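Ratih Lubis
Monday, August 17, 2026

Spent the day at the Grorov training area for the end of the joint engineer exercise. Posting my notes in order. I cover defense for a small newsletter, so this is longer than most people will want.

The exercise is called Ornier. It ran for two weeks and brought in 228 troops from the host engineer battalion and a visiting company. The main task was getting vehicles over the river with a floating bridge and then taking the bridge out again before dark.

The host side was led by Lt. Col. Justinas Rebane. He took over the battalion in April and this was his first big exercise with foreign troops under him. He spoke for six minutes at the closing parade and read most of it off a card.

Rebane said the first crossing went badly. A ramp section was placed too far upstream and had to be pulled back with a boat. The column waited on the bank for most of the morning. He said he would rather have it happen in August on his own river.

The second crossing was better. I watched that one from the east bank. Trucks first, then the ambulances, then the heavy vehicles one at a time with a soldier walking in front. It was slow and very quiet apart from the engines.

The visiting company came with its own interpreters, but by the second week the bridge crews were mostly using hand signals and a few shared words. Sgt. Bohumila Brabec runs one of the boat teams. She told me the signals are not the same in the two armies. "Stop" in one is close to "come forward" in the other. They agreed on a single set after the first day and wrote it on the side of the boats in marker.

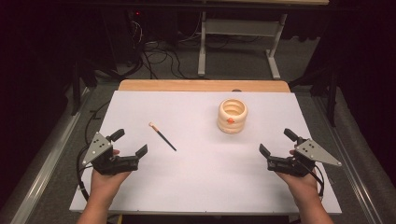
On cost. The ministry's figure for Ornier is 3515 thousand in local currency, including fuel, rail transport and repairs to the access road. Last year's version was 3193 thousand. The ministry puts the increase down to rail. I asked for the split and was told it will be in the autumn report.

The access road matters to people here more than the bridge does. It goes through Panagiotou, the village on the south side, and the heavy vehicles broke up the surface near the school. The army has patched it. Residents I spoke to want it resurfaced before winter and have a letter in with the district office.

The visiting ambassador, Vilhjálmur Riis, came by car in the afternoon and stayed nearly two hours. He walked across the bridge, had lunch in the field kitchen (bean soup, bread, apples) and thanked both units. He said his government plans to send a company again next year, subject to a vote in parliament.

Asked whether that could be a larger unit, he said he was not going to get ahead of the vote.

Someone in my replies asked if he is related to Capt. Hafþór Riis, who commands the visiting company. I asked the captain. No relation. He said he has been asked every day since the ambassador's visit was announced.

Twelve soldiers got certificates from the ambassador, eight from the host battalion and four from the visitors. Brabec was one of them. The full list is on the battalion's page.

There was one injury in the two weeks, a broken wrist on the second night during unloading. The soldier was treated at the hospital in Joleck and was at the parade with a cast on.

Correction to my post on the crossings: the ambulances went over after the first three trucks, then the rest of the trucks. Thanks to the driver who wrote in.

The bridge comes out tomorrow morning and the river path reopens to walkers on Wednesday. The south parking lot stays closed until the last rail load has left. I'll post the cost split when the report is out.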